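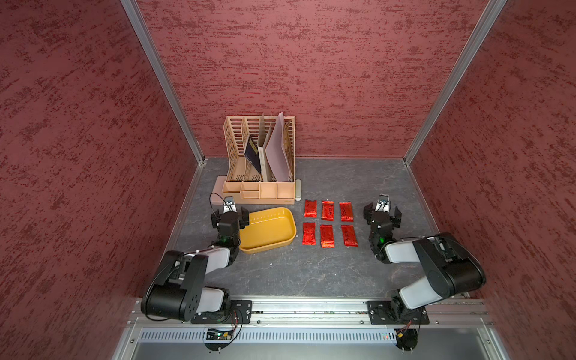 Is the Vasari talking robot worth buying for a home?

For most homes it is a nice extra at a high price, and I would wait for the next version unless you want it mainly for reminders and company.

Home News Reviews Opinion Contact
Search this site Type and press enter
4 min read

Nov 2, 2024
By Peiyu Zou

The Vasari is a tabletop social robot made by Sokilitz. It has a round head, a small screen for a face and no legs or wheels. It talks, listens, turns toward whoever is speaking and remembers names. The full price is 2,000 dollars. I used one in my kitchen for 90 days, first on my own and then with my parents staying over.

Setup was easy. You plug it in, join it to your wifi and read it a few lines so it learns your voice. My father's voice took three tries. The app asks for a birthday and a street address, and you can skip both, though the skip button is small and gray and I missed it the first time.

Conversation is the main selling point. Short questions are fine. It gave me the weather, set timers and read out a bread recipe one step at a time, waiting for me to say "next." Longer talks wander. If you change the subject it often goes back to the old one, and it told my mother the same story about a lighthouse on two evenings in a row.

The face is well done. It blinks, looks down when it is thinking and smiles a little too often. My parents liked it more than I did and said good night to it. I don't think it understands anything in the way we mean the word, and I wish the box didn't say "your new family member." A machine can be pleasant to have in the house without a title.

Reminders are the best part. It never missed one. You can set them by voice or from the app, and it will ask again after nine minutes if you don't reply. That alone may sell it to some people.

Privacy is mixed. There is a real switch on the back that cuts the microphone, and I used it a lot. Voice clips are kept for a year unless you turn that off, and the setting is four menus deep.

The battery lasted nearly four hours away from the wall. A spare costs 300 dollars, a lot for a battery – I didn't buy one.

I also tried the Li from Hanavport last February. It costs less and hears better across a room, but it has no face and its reminders were late more than once. Between the two I would still pick the Vasari for an older person living alone, and the Li for a busy kitchen.

Returns are free for the first month. Keep the foam inserts, as Sokilitz won't take it back without them.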